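Hovland Council wants to close the Ikport public toilets and cut the bus to Dosuvik from 32 journeys a week to 4. The saving on the toilets is put at £1,196 a month, before the cost of boarding them up.
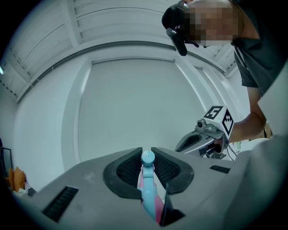
2 min read

A petition needs 2,000 names before councillors have to debate it. I signed in October – the paper copy is in the post office.

Related posts
Parking charges in Hovland
Who runs the Todus day centre?

Comments
My mum uses that bus. Signed.
Is there an online form?

We use cookies. OK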